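How to Trace a World War I Airman's Service Record

By Sharada Varghese
Nov 1, 2018

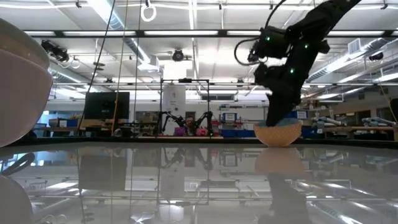 A woven bowl with pale blue cloth, on a white tabletop.

This guide covers the search for one named person who served in an American flying unit between 1917 and 1919. It assumes you have a full name and an approximate year of birth. The worked case is a mechanic named Asier Lelstead, whose file I put together over one winter.

What you need before you start

Write down every spelling of the surname you have seen. Lelstead appears in my notes as Lelsted, Lellstead and, on one troop list, Selstead. Clerks typed from handwritten cards, and a capital L and a capital S are easy to confuse. Also note the home county, the next of kin and any middle initial. The next of kin is the most useful of these, as it often appears on lists where the home address does not.

Step 1. Find the draft card

Men registered for the draft in three main rounds, in June 1917, in the summer of 1918 and in September 1918. Search by county first, then by state. If there is no card, the man may have enlisted before his round. Lelstead had no card. He enlisted in May 1917, before the first registration day.

Step 2. Look for a state service card

After the war, many states kept a summary card for each resident who served. A typical card gives the service number, the place and date of enlistment, each unit with dates, overseas dates, and the discharge. Copy the unit entries exactly as typed, including abbreviations. "Aero Sq" and "Aer Sq" are the same thing. "AS" usually means Air Service, and "Sig C" means Signal Corps. Army aviation belonged to the Signal Corps until the spring of 1918, so an early entry may not mention flying at all.

Step 3. Check the troop lists

Passenger lists for Army transports are arranged by ship and sailing date. Search both the outbound and the homebound voyage. If the unit differs between the two, the man was transferred overseas, and you need the records of both squadrons. The outbound list for Lelstead's ship has 2,919 names. Go straight to the pages for his squadron and read those line by line, even if an index search has already failed.

Step 4. Read the squadron history

Many squadrons wrote a short history before going home. Quality varies. Some run to 200 typed pages with rosters, and others are a single sheet. Look for three items: the roster, the list of stations with dates, and the casualty list. Enlisted men are seldom named in the main text, but the stations tell you where they were.

Step 5. Request the personnel file

The 1973 fire at the St. Louis records center destroyed most files for Army personnel discharged between 1912 and 1959. Send the request anyway. A final pay voucher may survive even where the main file does not, and it gives the discharge date and last unit.

Step 6. Use local newspapers

Search the home county paper from enlistment to one year after discharge. Letters home were often printed in full. Search for the parents' names as well as the son's. The Brestis paper printed two Lelstead letters under his mother's name only.

Recording what you find

Keep one line per fact, with the date, the place, the source and the page or image number. If two sources disagree, enter both - do not pick one and drop the other. I keep the sheet in plain columns:

Date / Event / Place / Source / Page

Give each photocopy a number and write it in pencil on the back. My copies for the Zwahlen family, a larger job, start at 700 to keep them apart from the Lelstead set.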